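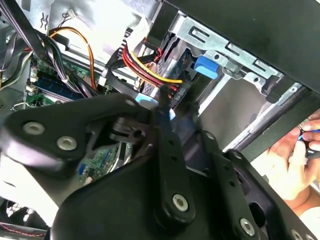
A robot arm reaching into an open desktop computer case.

Fung comes from a set down to win Corlow singles title

Siu-fong Fung saved three match points and won the last four games to beat top seed Itsuki Kawaguchi 3-6 7-6 7-5 in the final of the Corlow Open on Friday evening, taking the women's singles title for the first time.

Kawaguchi, the winner here in each of the past two years, served for the match at 5-3 in the third set and reached 40-15. Fung saved the first match point with a backhand down the line and the second when Kawaguchi sent a forehand long. A third came and went on a second serve that Fung hit straight back at her feet.

"I stopped looking at the scoreboard after the second set," Fung said. "I knew she would give me a short ball sooner or later if I kept the rallies going."

The final was played in front of a full house of 1,000 on the show court at Botelness, with the start moved back to 6 p.m. after rain held up the doubles. The court was slow early on and Kawaguchi made better use of it. She broke in the second game with a run of heavy topspin to the Fung backhand and held the rest of the way for the set.

Fung changed her return position in the second, standing well inside the baseline, and the games got longer. Neither player had a break point until the tiebreak, which Fung took 7-4 after Kawaguchi double-faulted at 4-4.

Kawaguchi called for the trainer at 2-1 in the decider and had her right thigh taped. She moved freely afterward and won three of the next four games, but her first serve began to drop off. At 5-5 she was broken to love.

"It's not an injury, it's just the end of a long week," Kawaguchi said. "She played the big points better than I did."

Fung, ranked 289 at the start of the season, came through qualifying and has now won eight straight matches at Corlow. She is expected to move up far enough to get into the main draw at Clunau next month without qualifying. Kawaguchi is also entered there and will be seeded.

In the doubles, the second seeds won in straight sets in a match that was stopped twice for rain - the longer delay lasted an hour and 20 minutes.

The Ishida Cup team event starts at the same courts in April. Entries for the reserve list close at noon on Friday, and the draw will be posted at the club office that evening. Members who want to watch practice sessions can use the east gate, which will be open from 9 a.m.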